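Hellenby Household Food Diary Collection

README and data card, release 2
Last revised May 2, 2019

Summary

The Hellenby Household Food Diary Collection contains 2921 daily food diaries kept by households in the towns of Hellenby and Vilitz. Each diary covers one day, from the first meal to the last, and records what was prepared, who was present by age group, and what was left over. The collection was prepared by the Fleveven Institute for the study of everyday meals and is offered to researchers, teachers and public agencies.

A total of 3000 diaries were returned. Those missing from the release were withdrawn at the request of the household or were too incomplete to code. No diary was removed on account of its content.

Contents of the release

diaries.csv: one row per diary, with household code, town, season and number of meals
meals.csv: one row per meal, linked to diaries.csv by diary_id
items.csv: one row per food or drink item, linked to meals.csv by meal_id
leftovers.csv: one row per item reported as left over
codebook.txt: definitions of all fields and codes
form_en.pdf: the diary form as it was given to households

All tables are encoded in UTF-8 and use a comma as the separator. Empty cells mean that the household left the space blank. The code 99 means that an answer was given but could not be read.

How the diaries were kept

Households received a paper form and a two-page guide. One adult in each household was asked to fill in the form after every meal and to write in ordinary words. Amounts were recorded in the units the household normally used, such as cups, slices or bowls. Weights were not requested. Coding staff at the Institute later matched each written entry to an item in the Tian food list, release 4, which has 434 entries.

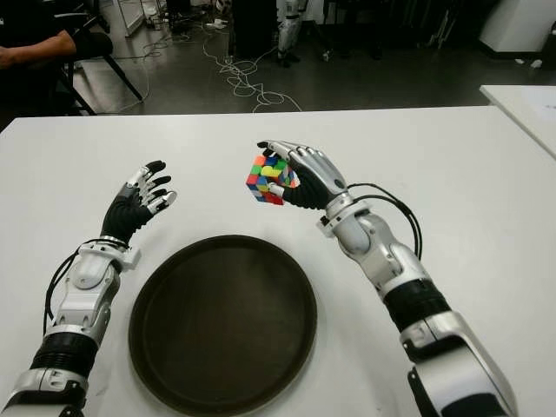 Can the original wording of an entry be recovered after it has been matched to the food list?
The field item_text in items.csv holds the words as the household wrote them, with spelling left unchanged. Names of people and small businesses have been replaced by the marker [NAME].

Coding of meals

A meal is any occasion on which at least one item was eaten and the household gave it a line of its own on the form. Snacks are coded as meals with meal_type set to S. Drinks taken alone are coded D and can be left out of most analyses without affecting the other fields. Where a household wrote two meals on one line, the coders separated them only if two times were given.

Mixed dishes such as stews and casseroles are entered once under the name of the dish. Their ingredients appear in the field parts when the household listed them. Users who wish to study single ingredients should expect this field to be empty in many rows.
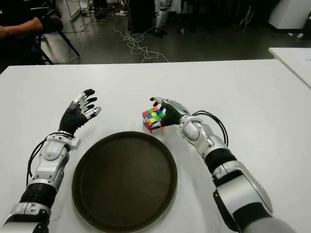

Leftovers were coded separately by a second group of staff. The field fate takes one of five values: kept, given away, fed to animals, composted, or thrown out. Households often wrote "saved" without further detail, and these entries are coded as kept. The collection does not show whether food that was kept was eaten on a later day.

Known limitations

Households joined by choice and do not represent all homes in either town. Households with children are more common in the Vilitz part of the collection.

Meals eaten away from home are recorded less fully than meals eaten at home. Items bought from a counter or a cafe frequently lack an amount.

The form was revised once during collection. The earlier form had no space for the time of a meal, and the field meal_time is therefore empty for those diaries. The field form_version identifies them.

Access and use

The tables may be used for research and teaching at no charge. Users must not try to identify any household or combine the tables with other records for that purpose. The scanned forms are held by the Institute and are not part of the release.

Citation

Fleveven Institute. Hellenby Household Food Diary Collection, release 2. Data tables and codebook.

Changes since release 1

Corrected the season code for diaries kept in the last week of May.
Added form_version to diaries.csv.
Removed duplicate rows from leftovers.csv.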